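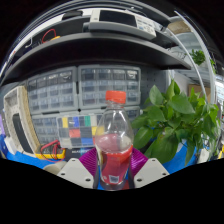

August was mostly shelves and sorting at the Rilby store room, and I'm pleased to say your grant has gone a long way! We've now labelled 1,422 items, which leaves a fair bit to go, but the end wall is finally in order (the grey cabinets with the little clear drawers hold the small parts now, and I can find things in them without swearing). Bottles get a code on the label as well, same as the one with the orange-red cap, so they can be checked in and out like everything else.

Last updated: August

Home Projects Reports Contact

Spending to date is $2,885, nearly all of it on drawers and label stock from Trorkeck. The second lot of labels came in 20 short and they've promised the rest. I'd still like a better spot for boxed goods, as they tend to pile up on the blue table while I work out which shelf they belong on.
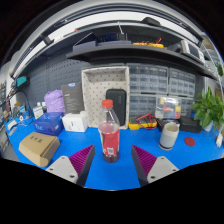 Coded bottle on the blue table, with boxes and cartons behind.

Next up is the Nivus stock, 27 cartons of it, and then a proper go at the cables. I'll send the receipts through with the next report.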